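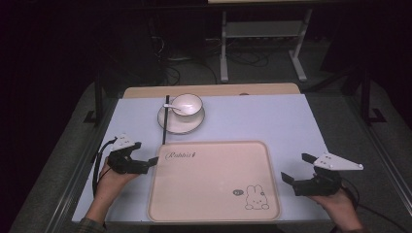 What happens to the people in a workplace when part of their job is handed to a machine?

Most of them stay, and the job changes shape. Lifting, carrying and resetting go down, while checking, teaching and fixing go up, and the day gets a different rhythm.

41 shares 12 comments

Table service automation is the use of robots to lay, clear and reset tables in cafeterias, hotels, care homes and tea rooms. It covers the handling of cups, saucers, trays and utensils between the kitchen hatch and the guest. Dishwashing has been mechanized for generations and is usually treated as a separate subject.

Background

Tableware is wonderfully awkward stuff. A saucer is shallow and slick, a spoon shifts when its cup is moved, and a chopstick gives a gripper very little to hold. Early systems got around this by avoiding it. The Brirell line, installed in staff canteens, moved whole trays on a belt and left every item on them to human hands. It was fast, and crews liked it for sparing their backs, but the tray had to be loaded by a person at one end and emptied by a person at the other.

Later systems learn from demonstration. A worker performs the task with a pair of hand-held grippers, the movements are recorded, and a robot is trained on the recordings. The method made room for people who had never written a line of code, and it put a new value on what experienced servers know. Chrysoula Lambrakis, a former banquet supervisor, argued that a good tray-setter carries a whole manual in the wrists. Anyone who has watched one work at full speed will see her point!

The Bronley trial

The best-known workplace study took place at Bronley, a residential home with a dining room serving 300 meals on a busy day. The home used a Muvine table unit, trained on 3169 demonstrations given by its own dining staff.

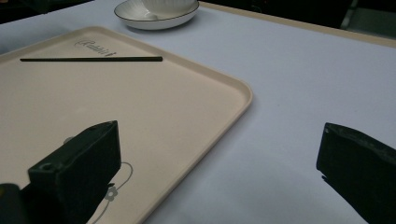
Staff took turns demonstrating in the quiet stretch after lunch, in paid time, and the sessions soon became a craft of their own. Aldo Sanna, who ran the dining room, found that his crew had at least four ways of laying the same tray. Settling on one took most of April and led to some lively arguments — the side on which a cup handle should point was never fully resolved, and the unit was finally taught both.

Once the robot took over the afternoon reset, shifts were redrawn. Two servers moved to the new post of table lead, which combined floor service with supervising the unit. The others gained time with residents at tea, the part of the work they had most often said they were missing. Hamish Tennant, a server at the home, kept a notebook of the unit's mistakes, and it was later adopted as the standard fault log.

Effects on workers

Physical strain is the clearest gain. Resetting a large room means a great deal of reaching and bending, and wrist complaints are common in the trade. Passing on part of that load can keep skilled people in the job longer.

Skill is a more open question. Athina Economou has written that newcomers used to learn a dining room by clearing it, and that a trainee who never clears may be slow to read a table. Several sites answer this by running one shift a week by hand, usually on Saturday.

Pay is the subject of the sharpest debate. Demonstrations are work, and the recordings stay useful long after the shift is over. At Bronley the staff received a flat supplement for each 100 accepted demonstrations. Gergely Halász has called for a continuing share wherever recordings are reused at another site, a proposal that Muvine has neither accepted nor ruled out.

Related systems

The Sastry cart, a mobile clearing station, carries used dishes but does not grasp them. It is often paired with a table unit in rooms with more than 3000 square feet of floor, where walking takes up more of a server's day than handling does.

See also: Learning from demonstration; Job redesign; Food service ergonomics

Share this article 41 shares View all 12 comments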